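# Getting a desk ready when the robots move in next door (a how-to from our office)
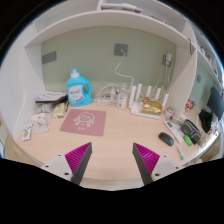
**How long does it take to get a team's desks ready for an automation rollout?**

Give it a fortnight, with most of the work in the first two days and the rest spent fixing what you got wrong. That's for a team our size, with one site and one new system. If you've got several shifts sharing desks, I'd double it.

Right, some background. I work in dispatch at Skiresex. We pack and send cleaning supplies, and until last summer almost everything I did went through paper: pick lists in the morning, delivery notes after lunch, a great big pile of returns whenever I was daft enough to look at it. Then in July the warehouse side got Padonora, a set of carts that fetch the shelves to the packers, and the office side got Vindau, the software that tells the carts where to go. My job turned from printing and chasing into watching and sorting out exceptions. I was asked to write up how we did the desk end of it for the Kouris depot, who are getting the same kit, so this is that (with the moaning mostly taken out).

## Before you touch anything

Write down what you do in a day. I mean really write it down, with times, for a whole week. I thought I spent most of my day on pick lists and I was miles off. It was phone calls from packers asking where things were, all day long, and I'd never once put those on a timesheet.

Do it as a team and swap lists at the end. We found two of us were checking the same delivery notes, one in the morning and one after lunch, and had been for years!

Then mark each job one of these:

- **Goes** – the system does it and you can stop
- **Stays** – still yours, same as before
- **Changes** – still yours but it'll look different
- **Don't know** – be generous with this one

We ended up with 87 lines and a good chunk of them were "don't know". Leave them there. Ours mostly sorted themselves out in the second week, and the ones we'd guessed at beforehand we nearly all guessed wrong.

## Sorting out the desk

1. Clear a landing space. You need one patch of desk you can put a problem item on while you look it up. Mine is about the size of a tea tray. Damaged stock, a mystery packet with no label, a bottle with a dodgy cap, it all comes up from the floor to you now.
2. Get your network box and its cables to the back. Vindau drops your session if the connection wobbles for more than a few seconds and you have to log in again. I kicked a plug out in the first week and lost a whole morning's notes.
3. Tie up spare cable before go-live. Not a fancy job, a loop and a twist will do.
4. Keep a pen within reach. I know. You'll still want it.
5. Decide where paper goes when it does turn up. Suppliers haven't gone digital just to please us. One tray, emptied on the same day each week.
6. Put your own things back last. Hand cream, snacks, whatever you like to have near you. People were a bit funny about this and thought they'd be told to strip everything out. We weren't, and I wouldn't ask anybody to.

## Setting up your alerts

Vindau comes with every alert switched on. On our first morning I had 254 of them before lunch and I had stopped reading by nine o'clock, so I may as well have had none.

Go to **My queue**, then **Alerts**, and turn everything off. Then turn these back on:

- Cart stopped, waiting for a person
- Item not recognised
- Count doesn't match
- Order past its cut-off

Run with those four for a week. After that, each time somebody rings you about a thing you hadn't heard of, ask yourself if an alert would have caught it, and switch that one on. I'm now at 7 and it feels right for me. My mate on the next section has more, but she does the exports as well.

A tip for Kouris in particular: set the sound for "cart stopped" to something different from your phone. We had three people answering the same ding.

## Handling an exception

This is the bit that's most of my day now, so here's how I do one, start to finish.

1. Open the alert and read the shelf number out loud. (I feel silly too. It stops me going to the wrong one.)
2. Check the last three moves for that shelf. Nine times out of ten the answer is in there.
3. If it's an item problem, get it sent up to you. Don't try to work it out over the phone from "it's a blue one".
4. Match it against the product page: size, label, cap.
5. Pick a reason from the list. Please don't pick "Other". The reasons feed back into the system, and "Other" teaches it nothing.
6. Close the alert, then ring the packer. Close first, as the cart won't budge until you do.

We handle some 200 of these on a busy day between us. It sounds a lot, and the first week it was awful, but most are done in under a minute once you know the screens.

## What it's been like for us

The packers walk far less, and a couple of them miss it. They used to stop by the office on the way round and have a chat, and now the shelf comes to them, so we'd go whole days without seeing each other. We've put in a shared tea break at half ten to make up for it. It was the best thing we did in the whole rollout and it wasn't on the plan.

On jobs: ask early and get the answer in writing. We had rumours flying about from the spring and everyone's mood was terrible. When we were finally told that the office posts were staying and the night packing shift was being cut from five people to three, with moves to days offered to the other two, it was not all good news, but people could get on and decide things. One took the move and one left. I think we could have been told months before.

My own pay went up a grade, after I asked. The job description still said "prints and files pick lists", which I hadn't done in weeks, so I rewrote it myself and took it in. Do keep that list from the first step, you'll want it for this.

## If it goes wrong on the first day

- **Everything's stopped:** look at your own connection before you ring anybody. Then the floor. Then the Vindau helpdesk.
- **You've closed the wrong alert:** History, find it, Reopen. You've got ten minutes before it locks.
- **A packer is cross:** go down and see them. It's quicker than the phone and you'll probably spot what's up.
- **You're cross:** kettle.

I'll add a section on returns when we've moved those over. At the moment they're still on paper, and the pile is still bigger than I'd like.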